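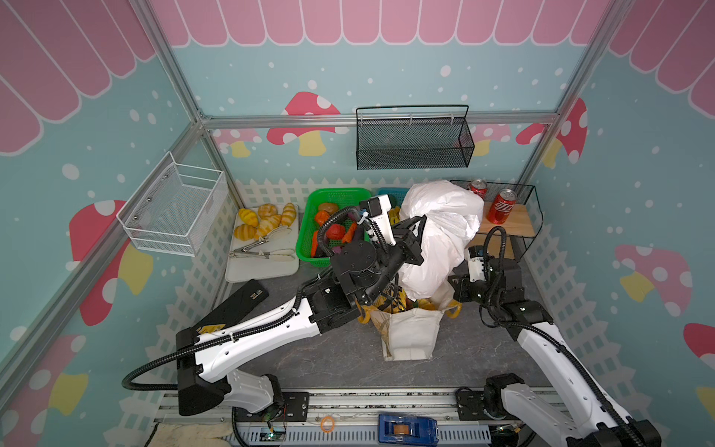 Category: Grant Reports / Claims Technology

Print this page | E-mail this page

Produm Claims Triage Project
Progress report to the Hilten Fund, period ending July

Work in this period centered on the review of closed water damage claims supplied by Pernska Mutual. The project team has now coded 2,000 files, of which 900 were read a second time by a different adjuster. Agreement between readers was good on cause of loss and weaker on the expected repair period. The coding guide has been revised to address this.

The triage model was retrained on the new files in June. It continues to rank small kitchen losses too high, and staff at Takagi are reviewing the weighting of contractor estimates. Results will be included in the next report.

Spending is within budget. One item, the purchase of 1,000 further claim records, has been moved to Phase 2 -- the data agreement was signed later than planned. No additional funds are requested.

The Fund is asked to approve the revised schedule.

Submitted by Mitsuko Nakajima, Project Lead

Contact us | Copyright Produm. All rights reserved. | Back to top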